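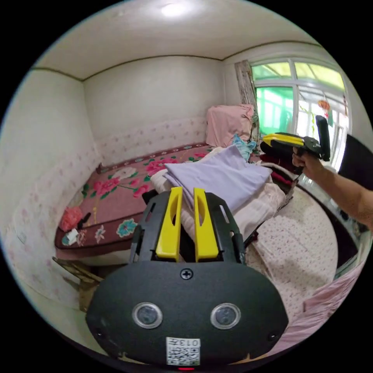

Home Maintenance 1
Session 7: Gutters and Downspouts
Instructor: Kilian Holzer
Lallside Evening School

Reading before class: handout 6 (roof edges and flashing).

1. Purpose

A gutter collects water at the roof edge and carries it to a downspout. When the gutter is blocked or set at the wrong slope, water spills over the front lip or backs up behind it. Spillover washes out soil next to the foundation. Backup wets the fascia board and, over time, rots it.

2. Slope

Standard slope is 1/4 inch of drop for every 10 feet of run. Runs longer than 40 feet are usually pitched from the middle toward a downspout at each end. Check slope with a string line and a line level. Do not judge it from the roof edge, as few older roof edges are level.

3. Cleaning

Clean twice a year, in late spring and again after the leaves are down. In wooded areas add a pass in September. Start at the downspout and work away from it. Scoop out solids by hand first, then flush with a hose. If water stands at the outlet, the downspout is blocked — clear it from the bottom with a drain snake.

4. Hangers and seams

Hidden hangers are spaced 24 inches apart, closer where snow is common. Replace loose spikes with gutter screws of the same length or longer. Seal leaking seams from the inside. The metal must be clean and fully dry before sealant goes on.

5. Discharge

Carry water at least 5 feet from the wall. Splash blocks are acceptable only where the ground already falls away from the house.

Worked problem

The rear gutter on the Skendberg house runs 30 feet to one downspout. Required drop: 3 x 1/4 = 3/4 inch. The measured drop is 1/4 inch, so the outlet end must come down 1/2 inch, with the hangers between adjusted to the string.

Ladder safety is covered in session 13 with Branwen Samuel, room 116.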